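Chapter 7
Rebuilding historic towns after conflict

After reading this chapter you should be able to set out the stages of a post-war reconstruction plan, explain how heritage listing affects the order of works, and compare central and local control of funds.

7.1 The survey stage

Reconstruction begins with a record of what remains. In the hill town of Jirmont the survey covered 352 buildings, of which 124 were listed as monuments. Each was graded by structural condition and by legal status.

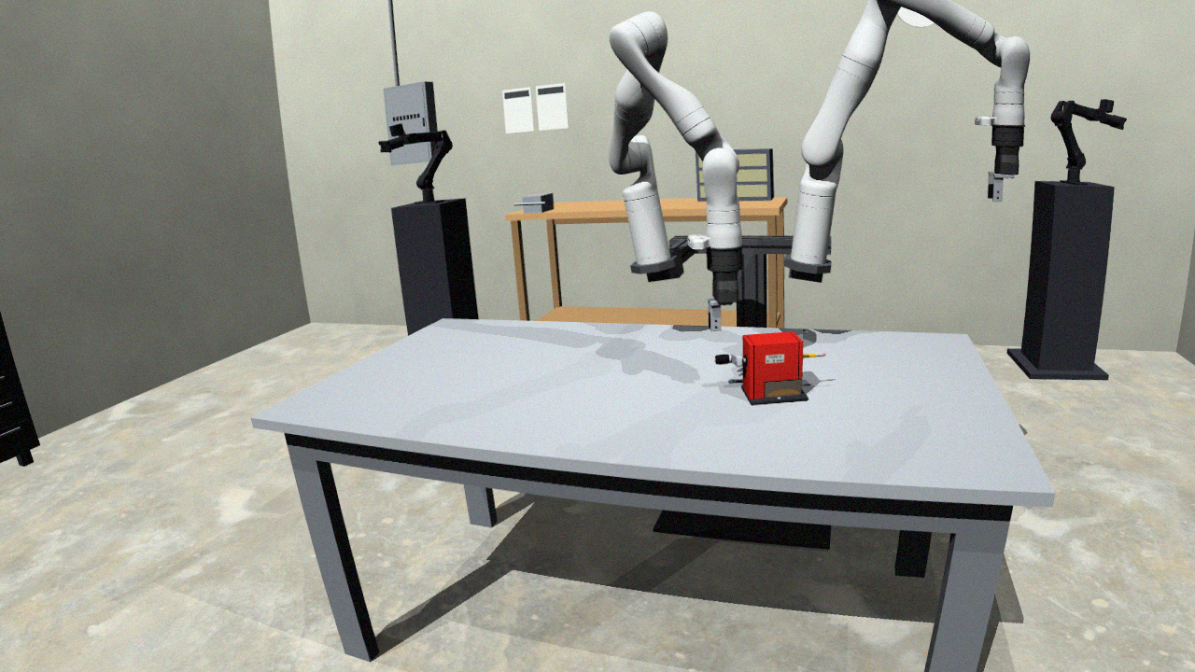
Grading decides the order of works. A listed building in poor condition is propped and roofed first; an unlisted one may wait until roads and water mains are restored. Constanza Herrera calls this the holding period — the years in which a town is protected but not yet lived in.

7.2 Ownership and return

Title is often harder to settle than masonry. The Jirmont land office received 1533 claims, many for the same plots.

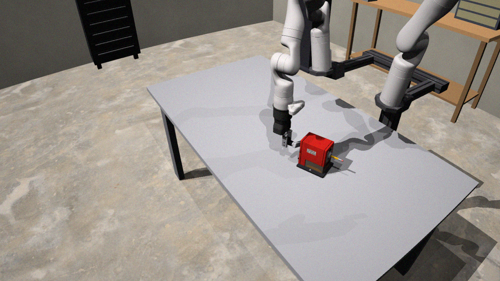

Where claims overlapped, the district of Lucero used a fixed term of 30 days for objections. Kadir Ateş argues that the term was too short for families living abroad, and that the register should have stayed open until the first streets were reoccupied.

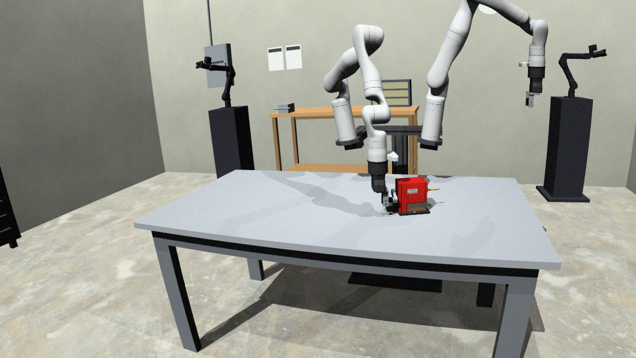

7.3 Key terms

Holding period; overlapping claim; priority listing; right of return.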